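Picking Objects in Simulation: Report of the Fenlow Project

Robotics elective, second-year group work
Supported by the Gridex student lab

1. What we wanted to do

Our group had to teach a robot arm to pick up one object from a table and put it in another place. The course gave every group the same arm in simulation, and each group chose its own objects. We named our project Fenlow, after the street where our school workshop is. The whole work was done in the simulator, because the real arm in the lab was shared by all classes and was free only on Friday.

2. Tools

We used the simulator from the Gridex lab computers and a small control program called Simiyu, which was written by students of an earlier year. Simiyu takes a target position and moves the gripper there in short steps. It does not decide where the target should be, so this part was our task.

For training we made a set of 1000 rendered views from above. In each one the objects were placed again by a random script, and the direction of the light was changed too. Making the set took one full night on the slowest computer, and we had to start it twice, as the disk was full the first time.

3. Method

First we tried to find the object by colour only. This was quick to write and it worked well with simple blocks. With longer shapes it was weak. The program chose the middle of the coloured area, and for a long object this is often not a good place to close the fingers.

In the second version we first found the outline of the object, then its long direction, and after that we turned the gripper to stand across it. We borrowed the idea from the notes of the Grerska group, who worked on bottles. Their notes were very clear and we thank them for it.

4. Tests

We ran 40 trials with the second version. The arm lifted the object and held it in all but 7 of them. In most of the failed trials the fingers closed too near the thick end and the object turned away. We repeated these trials with a slower closing speed – the result was better, but we did not have time to repeat the whole test.

One trial was stopped after 8 minutes because the arm waited for a target which was outside its reach. We added a check for this in August.

5. What we would change

The random script should not put objects so close to the border of the camera view. Our outline step needs the complete shape, and when one end is missing the long direction is still correct but the middle point is wrong. We noticed this late, and some of our training views had to be taken out.

We would also write the test table before the tests. We wrote it during them, and two of our columns meant nearly the same thing.

6. Shadows and pale objects

Shadows were the most difficult part of the project, and we spent more hours on them than on the gripper. Our outline step looks for a change in brightness, so it can take the border of a shadow for the border of an object. The long white stem under the red flower shows the problem well: on its left side the dark shadow lies directly against it and the edge is easy to find, but on the right a bright spot of light on the grey table makes the edge slightly weaker. For views like this one we lowered the strength of the light in the training set and kept a few strong ones for testing. The next group could try to use depth together with brightness, and the files for this are already in the Fenlow folder.
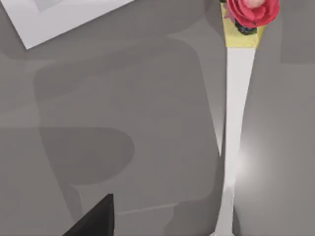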